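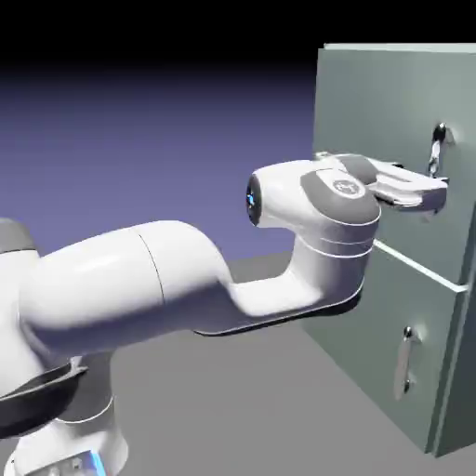
Home | Ranges | Spare parts | FAQ | Contact

Drawer units: questions on fitting and care
2018-09-04, Noemí Cortés

What load can a Nisell drawer carry?
Standard runners are rated at 9 kg, spread evenly over the base. The Plemetti runner is rated at 70 kg and needs a deeper carcass.

Can I change the handles?
Yes. Hole centres on all Nisell fronts are 128 mm. Handles with other spacing need new holes, drilled from the face with a backing block clamped behind.

The drawer does not close fully. What should I check?
Remove the drawer and look for debris at the rear of both runners. Refit it and check that the front is square to the carcass. Side screws allow 2 mm of movement each way.

Do units have to be fixed to the wall?
Any unit with more than one drawer must be fixed. Brackets are supplied; wall plugs are not.

Are Zepeda fronts interchangeable with Nisell?
Only on units 1000 mm wide. Units made before December 2016 use a different cam and need the adaptor set.

How do I clean painted fronts?
Damp cloth, mild soap, then dry. Do not use solvent or cream cleaner.

This site uses cookies. Accept | Settings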